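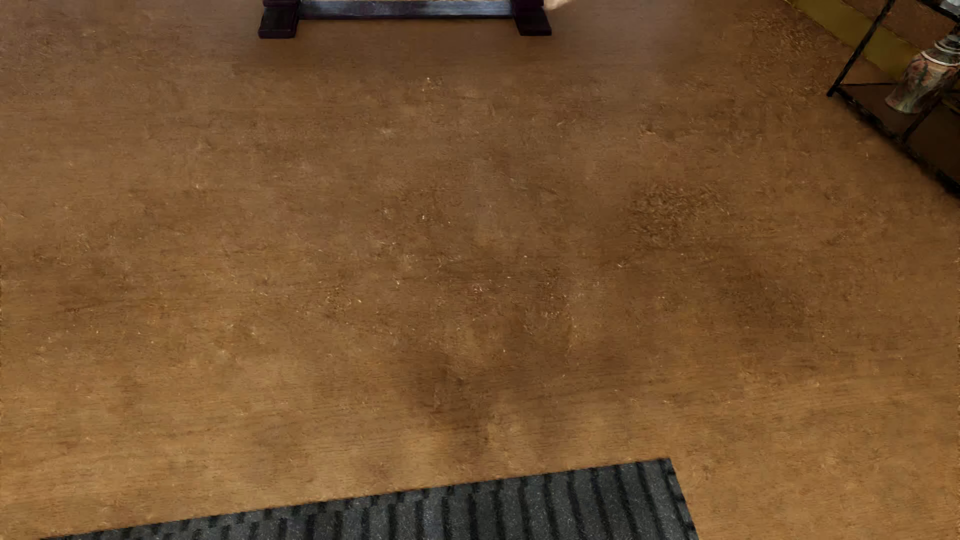
Floor with striped rug, computer rendering

Dunard Trade Association
Online Promotion Working Group
Minutes of the meeting held on 25 January 2023

Present: representatives of Dunard, Brarnik and Collby, and the recording clerk. Apologies were received from Grasso, which had sent written comments ahead of the meeting.

1. Minutes of the previous meeting
The minutes were approved with one correction. Under item 4, "paid search" should read "paid placement."

2. Monthly email newsletter
The working group reviewed the newsletter sent to the shared mailing list. The list stands at 453 confirmed subscribers. Brarnik reported that most new sign-ups come through the form on the members' directory page, and that the form on the home page brings in very few. Collby asked whether the two forms could carry the same wording. The clerk noted that the home page form still refers to the old quarterly schedule.

The written comments from Grasso were read. Grasso considers the newsletter too long and would prefer a single lead article with short notices below it. Dunard did not object to a shorter format but wished to keep the member offers section, as several firms had joined the list on the understanding that their offers would be carried.

Agreed: that the March issue be sent in the shorter format, with member offers kept at the end.
Agreed: that the home page form be corrected to show the monthly schedule.
Action: Brarnik (form), Dunard (layout of the March issue).

3. Subject lines
Collby presented a short paper on subject lines. It proposed sending 2 versions of the subject line to separate parts of the list and comparing the number of readers who open each. Brarnik questioned whether the list was large enough for the comparison to mean much. Collby accepted the point and suggested that the results be looked at over several issues before any change of practice.

Agreed: that the comparison run for 4 issues and be reported to the working group afterward.
Action: Collby.

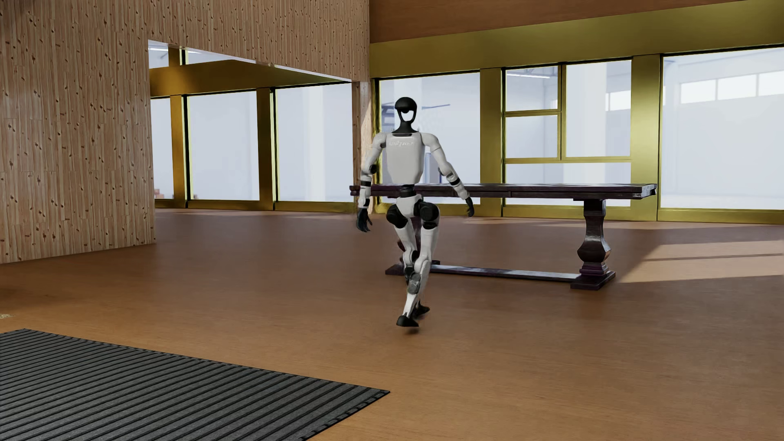

4. Banner exchange
Dunard reported that the banner exchange among member sites is working unevenly. Some members display the banners of others only on pages that receive little traffic. Grasso's comments raised the same concern and asked for a minimum standard.

There was discussion of whether placement could be required under the present terms. The view of the meeting was that it could not, and that the terms would need to be amended by the full membership. A draft was considered under which each member would guarantee 1000 displays a month – a figure that Brarnik thought hard for the smaller sites to meet.

Agreed: that the draft be circulated to all members for comment, with the figure left open.
Action: Dunard.

5. Unsubscribe requests
The clerk reported that requests sent by reply, and not through the link, had been handled late. Members were reminded to forward any such request on the day it is received.

6. Other business
Collby asked that the directory listings be checked for dead links. Referred to the next meeting.

7. Next meeting
To be held in March, after the newsletter has been sent. The clerk will confirm the date in writing.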